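Does a Tune-Up Program Speed Up an Old Computer?

Project report, Introduction to Consumer Research
Marisa Tedesco

Why I picked this

My aunt pays every year for a program called Undus. It sits in the corner of her screen and tells her how many problems it has found. Last August it had found 268 of them. She clicked the button, the number went to zero, and a new number showed up the next morning. She told me the computer felt faster afterward. I sat next to her and could not feel it, and I wanted to know if either of us was right.

Programs like this make a simple promise. Your computer has gotten slow, the slowness comes from clutter, and the program takes the clutter away. The websites for the three I tested (Undus, Evine and Vergara) all say something close to that. None of them says how much faster, or compared with what. Evine has a bar graph with no numbers on the side. I looked for a footnote under it and did not find one.

What I tested

I used 3 programs and 8 desktop computers. The computers came from relatives, neighbors and one church office, and all of them were at least five years old and in regular use. I asked the owners not to clean anything up before I got there. Two of them did anyway, so I left the results from those two out of the main comparison and I say so here because my first draft didn't.

On each computer I timed three jobs with a stopwatch: starting up until the desktop would respond to a click, opening a long document, and loading the same saved web page from the hard drive. I did every job several times and used the middle value. Then I made a full backup, ran one program, restarted, and timed the jobs again. After that I put the backup on and moved to the next program. This took much longer than I had planned for in my proposal.

I also added a fourth treatment, which my instructor suggested and which I called Dadum. Dadum is a little window I wrote myself. It shows a progress bar, counts up to 54 issues, says they have been fixed, and does nothing at all. The computer restarts at the end, the same as with the real ones.

Results

Start-up was the only job where I saw a change worth talking about. On the computers with a lot of programs set to open by themselves, Vergara and Evine both cut the wait, and they did it by turning those programs off. You can do that by hand in the system settings without paying. When I did it by hand on the same machines, I got the same improvement, give or take what my thumb can do on a stopwatch.

Opening the document and loading the page did not get better in any way I could separate from normal variation. On one computer the document opened more slowly after Undus. I would not make much of that. If I'm not going to believe small gains I shouldn't believe small losses either.

Restarting helped. Dadum "improved" the start-up time on several machines, and all it had done was restart them. Any before-and-after test that has a restart in the middle is partly a test of the restart, and I suspect that is where a lot of the five-star reviews come from.

I asked the owners how the computer felt after each program, without telling them which one I had run. They liked Dadum. It did as well as Undus and a bit better than Evine, which has an ugly screen. My aunt picked Dadum as her favorite and asked me where she could buy it.

What are the "issues"?

I tried to find out what was being counted. In Undus the list is mostly tracking cookies and leftover settings entries. A cookie is a tiny text record, and erasing a pile of them will not make a document open faster. Counting each one as an issue makes the total look scary. Evine counts them by website, so its totals are lower on the same computer. If two programs look at one machine and can't agree on how sick it is, I don't think the number means much.

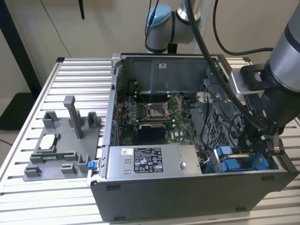
One reader of my draft objected that I was being too hard on the programs, and that people who would never open the system settings are paying for a button that does it for them, the same way they pay for an oil change. I think that is fair as far as start-up goes. My answer is that an oil change is a one-time bill for a known job, and these are yearly charges where the seller also decides how many problems you have. The reader said that sounded like her mechanic.

Hardware is the other thing I can't rule on. More memory or a newer drive might well have beaten all of these programs, but the owners had not agreed to parts being changed, so I have no timings for it and I'm not going to repeat what the ads for those parts say.

Weak points

Eight computers is a small group, and six is smaller. I was the person holding the stopwatch and I already doubted the programs, so I may have been quicker on the button in some runs than in others. A script would have been better. I also used the default settings for everything. Vergara has a "deep" mode that I did not try because the warning screen made the church secretary nervous.

I did not test whether the programs slow a computer down by running all day in the background. I'd like to see somebody do that, with more machines and automatic timing. My aunt has renewed Undus for another year.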